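Fusovby, 5 October 2025 - Flanis has opened up the full setup and care routine for its dish-handling robot, and we could hardly be happier to share it!

The routine covers one arm, a two-finger gripper and the small camera at the wrist. It starts with the fingers. Both are wiped down, checked for play and closed on a gauge block, and then the camera is lined up again so that the fingertips sit where the software expects them. A full pass takes 51 minutes, down from 125 in April.

"We used to swap a finger and lose half the afternoon," said Santosh Bisht, who looks after the machine. "Now I change the pair, run the check and go straight back to glasses and cups."

Practice takes place at a two-tier drying rack with textured glasses and pink plastic cups. Flanis has logged over 833 grasps since the last finger change - a new best for the team.
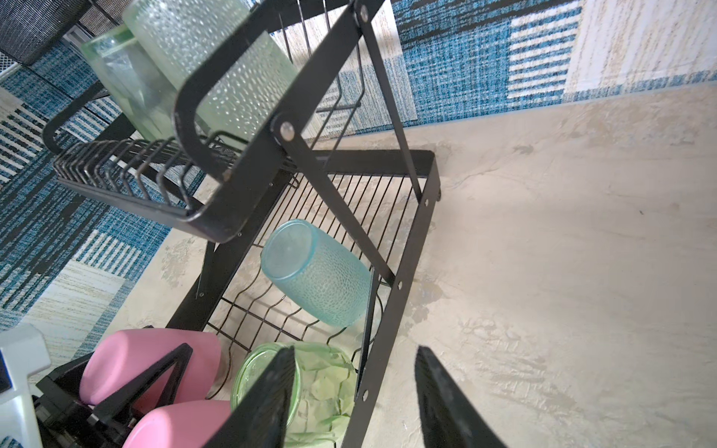

The written routine, with the torque settings and the Gkikas cleaning chart, is free to download from the Pusteo project page.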